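Fibre Optics for Beginners, Handout 4
Losses in the link and how to write the budget
Lecturer: Danuta Kalinowski. Exercises: Baldur Bergmann

Last time we have seen how the light stays inside the core. Today we ask how much of it arrives at the other end.

1. Attenuation
The loss of a fibre is given in decibels per kilometre. It depends on the wavelength, so please always write the wavelength next to the value. A loss of 3 dB means that half of the power is gone. A loss of 10 dB leaves one tenth.

2. Connectors and splices
Each connector adds a small loss, and each splice adds a smaller one. Dust on the end face is the most common fault in our laboratory. Clean the connector before every measurement, also when it looks clean.

3. The power budget
Take the transmitter power in dBm and subtract the receiver sensitivity. From the result subtract all losses of the link. What remains is the margin. In this course we ask for a margin of at least 3 dB.

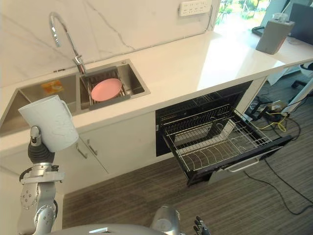
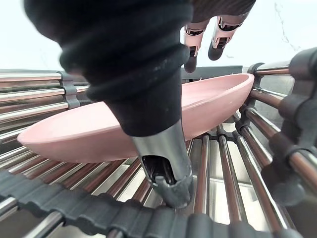

4. Exercise for the next meeting
The Wolde link is 410 m long and has two patch panels. The Okis link is 188 m long and has one. Calculate the total loss of both at 850 nm, with the values from Table 2 of the previous handout. Write the units in every line.

Those who missed the session in May can get the notes of Edmund Cieślak from room 205. Solutions are to be handed in before Jul 25, 2024, on paper.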